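**Oficina de Casa - o que o caminho traz agarrado às rodas**

Há quem chegue a casa de bicicleta e a encoste à parede do corredor como se fosse um guarda-chuva. Depois estranha o risco preto na parede, a areia na meia e o barulho de moinho de café que a corrente passou a fazer. O caminho de asfalto tem bom aspecto, e é bom caminho, mas tudo o que anda pelas bermas acaba mais cedo ou mais tarde num tapete de entrada.

As dicas que se seguem são para quem faz o mesmo trajecto todas as semanas, entre relva e árvores, e guarda a bicicleta dentro de casa por falta de melhor. Não é preciso oficina. Chega um balde, uma escova de unhas que já tenha perdido a dignidade e um canto do chão que se possa sujar.
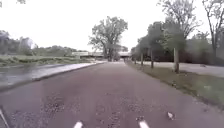 N.º 11 · p. 80

**Antes de entrar em casa**

Levante a roda da frente um palmo e deixe-a cair. Faça o mesmo atrás. O que tiver de se soltar solta-se no passeio, e no passeio não é você que varre. A Nélida Tapia, que nos escreve de Penarport com uma regularidade que já assusta os Correios, jura que basta isto para poupar metade da vassoura. Cá por casa poupou um terço, mas o nosso corredor tem opiniões próprias.

Passe depois um pano seco pelos pneus, com a roda a girar devagar. Use um pano de que já não goste. Se gostava dele, vai deixar de gostar.

Aproveite para olhar para o piso do pneu: pedrinhas entaladas, espinhos, lascas de vidro. Tiram-se com a ponta de uma chave de fendas pequena, a puxar para fora e de lado. A faca da manteiga também serve, desde que os outros habitantes da casa não estejam a ver.

**Folhas no guarda-lamas**

As folhas são simpáticas no chão e insuportáveis entre o guarda-lamas e o pneu. Ficam ali a roçar, fazem um zumbido que o dono atribui sempre ao rolamento, e lá se vai uma tarde a desmontar a roda. Antes de pegar em ferramentas:

- meta um pauzinho de gelado por cima do pneu e empurre no sentido da marcha;
- rode a roda para trás duas voltas completas;
- só depois, se o zumbido continuar, desconfie do rolamento.

Se as folhas estiverem molhadas e coladas, deixe secar de um dia para o outro. A pressa transforma-as numa pasta que se entranha nos parafusos e que, depois de seca, rivaliza com o betume.

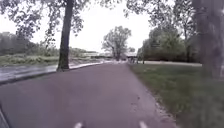
O tapete da entrada merece uma palavra, até porque leva com tudo. O melhor é ter dois: um áspero do lado de fora, outro de algodão do lado de dentro, que vá à máquina sem fazer cenas. O áspero não se lava, bate-se. E não se bate contra o corrimão do vizinho, como fazia o Volker Nolte até ao dia em que encontrou um bilhete muito bem escrito na caixa do correio.

**Corrente: pouco óleo, por amor de Deus**

O erro mais comum nesta casa, e presumo que na sua, é regar a corrente como quem tempera uma salada. O óleo a mais agarra o pó, o pó com óleo vira lixa, e a lixa come os dentes da roda pedaleira com um apetite notável.

1. Limpe a corrente com um trapo seco, a pedalar para trás com a mão.
2. Se estiver muito preta, use um pouco de desengordurante no trapo. No trapo, repito.
3. Seque bem.
4. Uma gota por elo, na parte de dentro.
5. Espere um quarto de hora e limpe tudo o que ficou por fora.

O passo cinco é o que toda a gente salta. Parece um contra-senso pôr óleo para o tirar a seguir, e eu também demorei uns anos a aceitar.

O Fidel Montecinos mandou perguntar se pode usar azeite. Pode, se quiser uma corrente rançosa em Janeiro e um cheiro a petiscos a acompanhá-lo na subida.

**Compras no cesto**

Em piso liso esquece-se depressa que as compras vão a bordo. Lembramo-nos no primeiro remendo do asfalto, quando os ovos se manifestam. O pesado vai em baixo e encostado ao quadro, os ovos ao meio com um pano de cozinha à volta, e o pão por cima, preso com um elástico largo. Nada de sacos pendurados no guiador. Balançam, batem no joelho e, num dia inspirado, entram nos raios.

Uma caixa de fruta forrada com um bocado de tapete de ioga velho dá um cesto melhor do que muitos que se vendem. Prende-se ao porta-bagagens com 2 correias, cruzadas por baixo. Abraçadeiras de plástico também funcionam, mas estalam com o frio e têm um talento especial para estalar longe de casa.

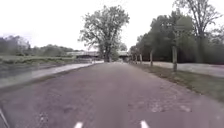 E já que falamos em prender: verifique de vez em quando os parafusos do porta-bagagens. A vibração desaperta-os devagarinho, sem dar parte de fraca. Um pingo de verniz das unhas na rosca segura-os muito bem e sai com a chave quando for preciso. A cor fica ao critério de cada um. O meu está preso a coral.

**O risco preto na parede**

Borracha de pneu em tinta branca sai com bicarbonato em pasta e uma esponja macia, em círculos pequenos e sem força. Experimente primeiro atrás da porta. Numa tinta mate barata vai sair o risco e vai sair a tinta, e fica com um círculo limpo que chama mais a atenção do que o risco chamava.

Prevenir é mais simples: uma ripa aparafusada à altura dos punhos e um retalho de alcatifa no chão, onde pousam as rodas. A Rhea Belmonte forrou a ripa com câmara-de-ar velha, cortada ao comprido e agrafada. Ficou feia e resolveu o assunto.

**Sapatos e bainhas**

Quem encosta à berma para atender o telefone põe o pé na terra e volta com ela para casa. Deixe a lama secar por completo antes de lhe tocar, por muito que lhe custe olhar para aquilo. Seca, sai à escova em dois minutos. Fresca, espalha-se pela lona e instala-se.

Nas calças, a mola da roupa continua imbatível. Há fitas reflectoras para o efeito, com fecho aderente e bolsinha própria, e são óptimas até ao dia em que se perdem, que costuma ser o segundo. As molas perdem-se também, mas há sempre mais no cesto. A nódoa de corrente na bainha trata-se com detergente da loiça puro, esfregado antes de molhar, e meia hora de espera. Se já passou pela máquina, passe a usar essas calças para pintar.
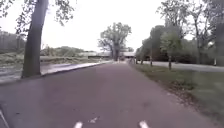
**Estojo de emergência, versão modesta**

Uma lata de rebuçados vazia chega para os remendos, a lixa, a cola e dois desmonta-pneus. Embrulhe tudo num trapo, para não ir a chocalhar o caminho inteiro. Veja a cola uma vez por ano: o tubo, depois de aberto, seca em silêncio e só o confessa quando já está com a roda na mão e o pneu no chão. Junte uma nota dobrada, que serve de remendo provisório por dentro de um pneu rasgado e, em caso de derrota, paga o autocarro.

**Do correio dos leitores**

O Rupert Ammann pergunta se vale a pena lavar a bicicleta à mangueira. Vale, com pouca pressão e nunca apontada aos cubos nem ao eixo pedaleiro. Balde e esponja fazem o mesmo e molham menos as pernas. Se morar num segundo andar sem varanda, há sempre a banheira, mas forre-a primeiro com uma toalha velha e escolha uma hora em que esteja sozinho em casa.

Sobre o rangido do selim, que rendeu quatro cartas desde o último número: tire o espigão, limpe-o, unte-o com um véu de massa e volte a montá-lo à mesma altura. Marque a altura com fita-cola antes de o tirar.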